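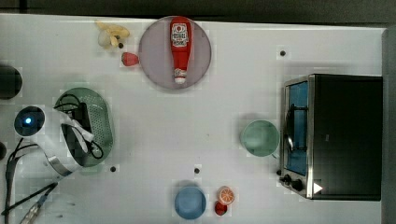
A bancada de ensaio vista de cima, com a louça e os alimentos de brinquedo usados nas tarefas de arrumação.

Manipulação em cozinha: um dia de portas abertas na Cekora

25 de abril de 2020 | Redação
Partilhas: 80 | Comentários: 4

A Cekora abriu o laboratório a um grupo de visitantes técnicos para mostrar o estado do projeto Enari, dedicado à manipulação de objetos domésticos por braço robótico. A demonstração decorreu numa única bancada de tampo branco, com um forno elétrico de um dos lados e o braço do lado oposto. A apresentação em sala foi curta e a maior parte do tempo foi passada junto à bancada.

O projeto trabalha com réplicas de plástico. Um frasco de ketchup, um morango, uma rodela de laranja e uma banana cobrem geometrias bastante diferentes: corpo alongado e afunilado, volume pequeno e arredondado, disco, forma irregular. A estes juntam-se taças, um prato e um escorredor, que servem de destino ou são, eles próprios, objeto a deslocar. O conjunto completo é fornecido pela Öztürkmen e tem 200 peças, das quais só uma pequena parte vai à bancada em cada sessão.

A aprendizagem parte de demonstrações teleoperadas. Um operador conduz o braço, o sistema regista posições das juntas, abertura da garra e vídeo, e o modelo é treinado com esses registos. A Cekora indica 4000 episódios recolhidos até à data da visita, 700 dos quais com o frasco de ketchup. A proporção é deliberada: o frasco pode ser agarrado pelo corpo ou junto ao gargalo, e a escolha condiciona toda a trajetória seguinte.

Duas perspetivas

O registo de vídeo combina uma câmara superior com outra montada no pulso. A primeira dá a disposição geral e mantém a referência das posições ao longo do episódio. A segunda acompanha a garra e fornece o detalhe necessário à aproximação final, quando o próprio braço pode tapar parte da mesa à câmara superior.

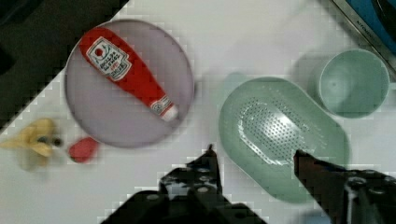
Imagem da câmara de pulso: os dois dedos da garra, o prato com o frasco e, à direita, o escorredor verde-menta.

A perspetiva de pulso traz problemas próprios. Os dedos ocupam permanentemente parte da imagem e sobrepõem-se aos objetos mais próximos. Os reflexos na zona perfurada do escorredor perturbam a segmentação, e a compressão do vídeo degrada os contornos. A equipa optou por não corrigir estes efeitos antes do treino, com o argumento de que o modelo os encontrará também em funcionamento.

O software de sincronização, designado Brilanance, alinha os dois fluxos de vídeo com os dados das juntas. O desvio admitido entre câmaras é de 80 milissegundos; acima desse valor, o episódio é marcado e excluído do treino. Segundo a empresa, as exclusões concentram-se nas primeiras sessões, anteriores à substituição da placa de aquisição.

Nos movimentos rápidos, a garra surge arrastada na imagem superior. Para a estimativa de posição, o sistema recorre nesses instantes aos sensores das juntas e dá menor peso ao vídeo.

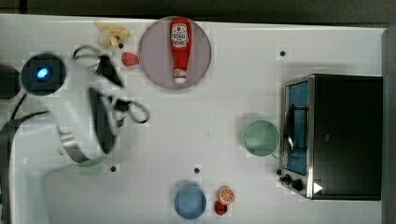
O que falta medir

A Cekora não divulgou taxas de sucesso. Explicou que o protocolo de avaliação ainda está a ser revisto, sobretudo quanto à definição de tarefa concluída: um objeto pousado na borda de uma taça conta hoje como falha, mas o critério varia entre avaliadores. Também não foram apresentados resultados com objetos fora do conjunto de treino.

Ficou por esclarecer o comportamento com iluminação variável. Os ensaios têm sido feitos com luz artificial constante, e a primeira série com luz natural está prevista para maio, na mesma bancada e com a mesma disposição de câmaras. A porta do forno, envidraçada, será um dos pontos a observar nessa série.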